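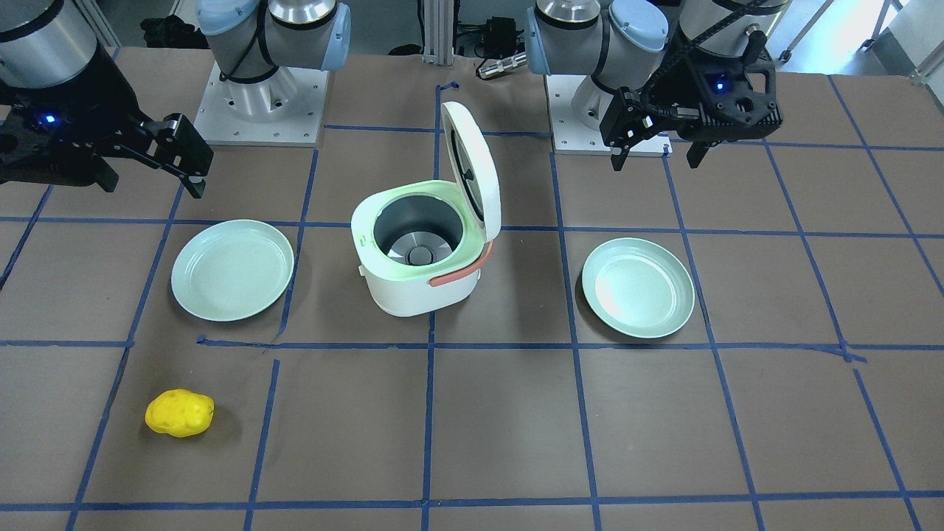
4. First task: the cooker and two plates

Read section 3 before you start. If the arms have not passed the reach check there, nothing below will go well, whatever the sales sheet says.

The Melis kit comes with a set of ready-made routines. Venometti, who sell it, call them "plug and play." We ran this one many times on our own bench while writing this guide, and we would call it "plug, measure, adjust, and play a little." Allow a full morning.

4.1 Laying out the table

1. Mark the grid on the table top with blue tape. Lines that are a bit crooked will do. The tape is for your eyes, and the arms do not use it.
2. Put the rice cooker in the center, lid fully open, with the carrying handle over to the right side.
3. Set one plate to the left of the cooker and one to the right. A plate may sit on top of a tape line.
4. Place the toy potato toward the front left, well clear of the left plate.
5. Leave the rest of the front area bare.

Note: "Left" and "right" for objects mean as seen from the front of the table. "Left arm" and "right arm" mean the robot's own left and right, so the right arm is the one over your left-hand plate. Yes, this is confusing. The software does it that way and we gave up arguing.

CAUTION: Do not plug in the cooker. It is a prop in this routine. The supplier's brochure talks about kitchen use, but the kit has no rating for heat or steam that we could find, and we asked twice.

4.2 Starting the arms

1. Turn on the controller and wait for the blue light on each gripper. If only one comes on, stop and check the cable at the dark one.
2. Choose "Home" and let both arms settle with the grippers above the plates.
3. Check that the gripper cable has slack. Move the wrist by hand only with the power off.
4. Set the speed to 28 percent. The default is higher. We do not recommend the default.
5. Press Start and keep one hand near the stop button.

CAUTION: Keep hands, sleeves and lanyards off the table until the arms are back at Home. The software's "soft contact" mode is a setting, and we would not trust fingers to it.

4.3 What to expect

The supplier quotes 1000 cycles without a fault. Gebremedhin Mersha ran the routine on our bench and logged more than 400, with the potato nudged back to its start point by hand whenever it rolled. Whether you count that as a fault is up to you – Venometti did not.

If the gripper closes short of the potato, repeat the reach check. If it touches the open lid, move the cooker toward the front a little at a time and run again at the same speed. Do not edit the lid height in the routine file. Adalberto Vieira tried, and it reset at the next start.

Save your layout under a new name before going on to section 5.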